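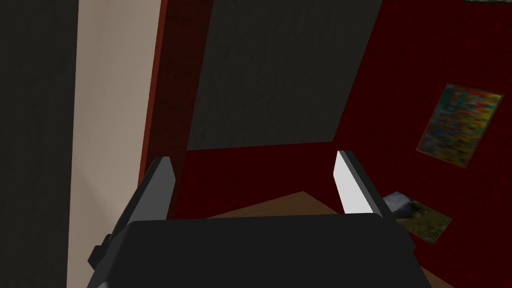
Opened by Octavian Pîrvu | Ticket 3838 | Component: Clistitmont perception | Status: open

Wrist view in the sim. Fingers open, nothing held. Grasp detector still returns a candidate on the painting on the red wall.

Tried:
- Raised min score. No change.
- Capped proposals at 20 per cycle. Same candidate on top.
- Masked the gripper fingers. No change.

Depth clip is set to 2000 mm in the Wanddale config but the planner node ignores it. Checking the param namespace next.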